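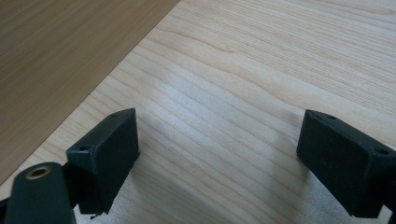
How I oil a wooden table without making a sticky mess

I put off oiling our kitchen table for ages because I'd done it once before, badly, and spent a fortnight peeling my elbows off it. So this is the way I do it now, after a lot of nagging from my neighbour Korkor (she did up her whole flat and has strong views on rags).

First, check what's already on the wood. Flick a few drops of water on a corner and go and put the kettle on. If they've left a dark patch when you come back, the wood is bare or thirsty and will take oil. If they're still sitting there in beads, there's varnish or old wax in the way and you'll need to get that off first.

Wash the top with warm water and a tiny squirt of washing-up liquid, then leave it overnight. I know, it looks dry after half an hour! Leave it anyway.

Next, sanding. I use 100 grit if there are rings or scratches, then something finer to smooth it off. Always go with the grain. I went across it on my first try and the marks only showed up once the oil was on, which was a rotten moment. Hoover up the dust, wipe over with a barely damp cloth and let it dry again.

Now the oil. Pour a bit on a lint-free rag (old T-shirts are perfect) and rub it in along the grain, a thin coat, much thinner than feels right. Give it 13 minutes or so on the timer, then wipe off everything that hasn't soaked in. Go round twice with a clean rag. This is the bit I skipped the first time, hence the elbows.

Leave it till the next day, then do a second coat the same way. Mine wanted a third on the end by the window, where the sun gets it in July.

One serious thing: oily rags can heat up and catch fire by themselves if you scrunch them up. Lay them out flat outside, one layer, until they've gone stiff, and then bin them.

Keep hot pans and wet glasses off it for a week if you can. We managed four days.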